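Print this message | E-mail this message

Subject: Re: New main does not hold pressure, leak or air?
Date: Jun 2, 2026

> Hello all,
>
> We have a new main in our Kudley extension, ductile iron, 8 inch, 2,270 feet between the two valves. The contractor has tested it three times in May and every time the needle goes down 5 psi in the first hour. After that it goes down more slowly. We walked the line and found no wet ground. The contractor says it is only air and asks us to accept. Our inspector does not want to accept.
>
> The line was filled from a tank truck of 4,000 gallons, because the connection to the old system is not permitted before the disinfection results. There is one high point near the creek crossing, with a corporation stop but no air valve yet.
>
> Has somebody a method to separate the two causes without digging up all the joints?
>
> Raltuvitz Water, field office

Dear colleague in Raltuvitz, dear list,

I am answering from Binevport, where we had almost the same trouble with a shorter line two years ago. Please excuse my English, I learned the profession in another language and some terms I still translate in my head.

First, I would agree with your inspector that "it is only air" is not a reason for accepting. It may be true, but the contractor should show it. Air in the pipe and a small leak can give very similar pictures on the gauge during the first hour, and both can be present in the same line. In our case they were.

What helped us was to stop looking only at pressure and to measure the water. We put a small graduated drum beside the test pump, took the suction from the drum, and wrote down how much water was needed to bring the line from a low pressure up to the test pressure, in steps.
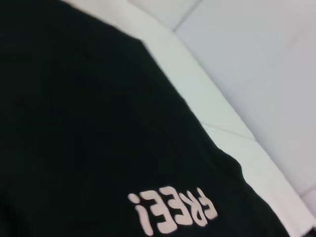
With a full line, the water needed for each step should be small and nearly the same from one step to the next. When there is much air, the first steps take a lot of water and the later ones take less, because the air becomes stiffer as it is compressed. You draw the points on paper and the curve is bent at the beginning. We used a ruler and a pencil, no software.

For the leak you do the second part. Bring the line to test pressure, wait one hour, pump it back up to the same pressure and note the volume. Then wait another hour and do it again. A leak asks for the same quantity each hour. If the quantity becomes smaller each time, then something is settling: air going into solution, joints seating, or the cement lining taking water. For the lining I would leave the line full for a full day before any test, under low pressure. I did not see in your message how long yours was full.

Now about the filling. I made a small calculation. A line of your length and size holds more than 5,900 gallons, so one truck cannot fill it. There must have been a break of some time while the truck went for the second load. Did anybody close the valve at the filling point during that time? In our project the hose was simply taken off, the water in the upper part ran back, and air came in behind it. Then the second load pushed this air to the high point, and it stayed there. If your corporation stop at the creek crossing was opened only at the beginning, I think it is your first suspect.

Fill from the low end, slowly, and keep a man at the high point with the stop open until the water comes without spitting. Then close it, wait, and open it again after an hour. We got air the second time also — more than I expected.

We posted our test sheet and the bending curve on the notice board at the district open day, next to the Fontes pipe stand.

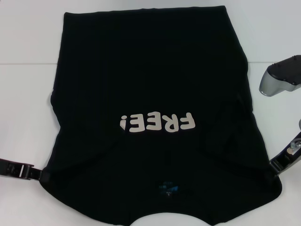
Black T-shirt with "FREE!" printed across it

Some visitors asked good questions about the sheet, and one retired fitter told us to look at the hydrant branch before anything else. He was right. Our leak was there, at the mechanical joint between the hydrant valve and the tee, where two bolts had not been tightened again after the thrust block was poured. The ground was sand and the water went down, so the surface stayed dry. For this reason I would not trust very much in the walk along the line.

If you have hydrant valves, test with them closed, then with them open. It costs you one more day but it cuts the problem into smaller parts.
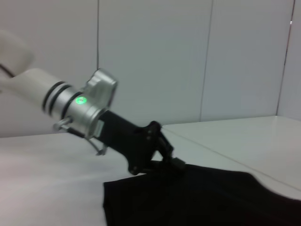

The same can be done with the end valves. Please remember that you are testing against valves, and a valve can pass a little water to the other side without showing anything on the ground. If the old system is on the other side of one of them, at a lower pressure, your water can go there quite comfortably. In Binevport we put a blind flange at one end for the last test. The contractor complained about the cost, and we shared it.

About the gauge — please check it. Ours was a large one for high range and one small division was almost as big as the loss we were discussing. Also do not leave it in the sun together with an exposed piece of pipe, as the temperature will move your reading during the afternoon. We began at six in the morning after that.

I have the test sheet as a simple table, one page, in metric and in US units. I can send it to the list if the attachments are allowed now. I would also like to know what your specification says about the make-up water, per hour for the whole section or per joint, because ours has both and they do not agree with each other.

With kind regards,
Mains and Testing, Binevport

Print this message | E-mail this message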